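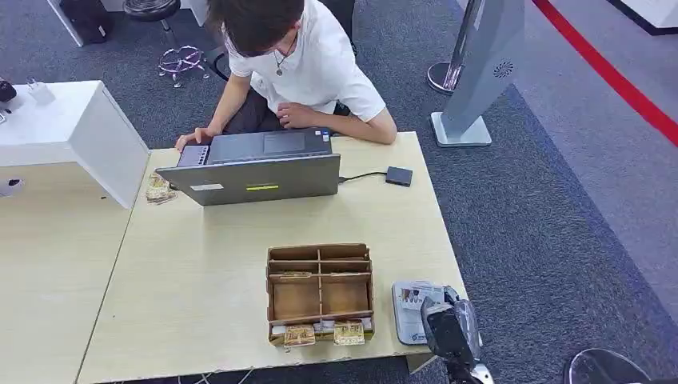 How close can a person sit to a robot arm while it's working?

As close as your risk assessment says, and no closer. In my rules the person on the far side of the table keeps their head and shoulders behind the table edge, and hands stay out of the robot's half until it has been told to pause. I mark the halves with tape. If your arm is bigger or faster than mine, or holding something sharp, the distance has to go up and you may well need a guard.

Who are these rules for?

Anyone running a table-top robot with people nearby, in a small workshop or a demo room. I wrote the first version for our own bench at Wetstead, then Kunham asked for a copy, then I started getting emails, so now it's a page! I'm not a standards body. If you're in a factory, read the proper ones first (ISO 10218 for industrial robots, and ISO/TS 15066 if people share the space) and treat mine as housekeeping on top.

Do I need a risk assessment for something this small?

Yes please. It doesn't have to be long. Mine is 2 pages and most of that is a table of what could get pinched. Write down what the robot can reach, what it might drop, who is likely to wander over, and what you've done about each. Put a date on it and redo it when you change the gripper, the task or the table.

What about handing things between a robot and a person?

This is the one I get asked most, and I've gone back and forth on it. My rule now is that the hand stops completely before anyone takes hold. You wait for it to stop, you take the object by a free edge, and only then does the operator open the fingers. No tugging. People do love to tug (I'm as bad as anyone) and then the grip tightens or the whole thing pings across the room.
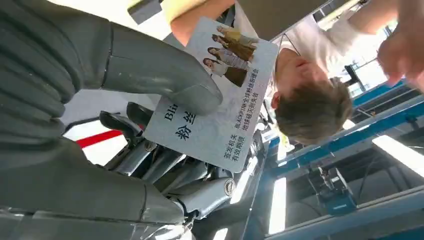

The other half of the rule is about faces. Hold the object at chest height or lower, and if the robot has to lift something higher than that, everybody stands back first. I'd also ask the person taking it to say "got it" out loud. It feels silly for the first 5 goes and then you stop noticing.

Which objects are all right to practise with?

Light, cheap, and nothing you'd cry over. Cards, paper, small cardboard boxes, soft toys. I cap mine at 50 grams for anyone's first session. No glass, no open drinks, no blades, and please don't use real ID or bank cards, as they end up in recordings and then you've got a privacy problem as well as a bent card.

Can I leave a laptop on the table?

You can, and plenty of us do. Keep it on the person's side and send the cable out sideways, away from the robot's path. A cable across the working area is the thing I nag people about more than anything else. If you can't route it round, tape it flat. Bigger power supplies go on the floor, well clear of feet.

Who holds the stop button?

One named person per session, and it's never the person sitting opposite the robot. They've got their own job to do and they'll be looking at the wrong thing. The stop holder doesn't chat, doesn't look at their phone, and swaps out after 40 minutes. Test the button before you start, every single time, even if you only went for a sandwich.

Do I need a barrier?

If the public can walk up, yes. A belt barrier is fine for keeping visitors at a polite distance, but a belt won't stop a toddler or a moving arm, so set it well outside the robot's full reach. Measure with the arm stretched right out. At Tromau they'd measured with it folded, and we had a slightly tense afternoon moving posts.

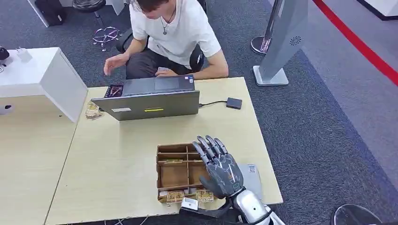 What should I write down afterwards?

Anything that touched something it shouldn't have, even lightly. Any unplanned stop. Any change to the settings, with the old value next to the new one so you can get back. I keep a paper notebook chained to the bench, and it has survived two office moves and a coffee.

Do people need telling if they're being recorded?

Yes, before they sit down, and in words they'd use themselves. Robots often carry more cameras than visitors expect. Tell them where the cameras are and who will see the footage, and let them say no without making a fuss. I have a one-page form I reworked in January, happy to send it.

Can I copy your rules?

Go for it! Change whatever doesn't suit your bench. Mengal swapped my tape for painted lines and I'm quite jealous. All I'd ask is that you put your own name on it, so your people come and ask you when something isn't clear.

Page last updated 2020-03-20

Related pages
Taping out a shared table
Visitor recording form, plain version
Stop button checks before a session
Notes from the Kunham bench swap

We use cookies to remember your settings. Carry on browsing if that's OK with you, or change your cookie choices.

Contact | © Wetstead Bench Notes | Back to top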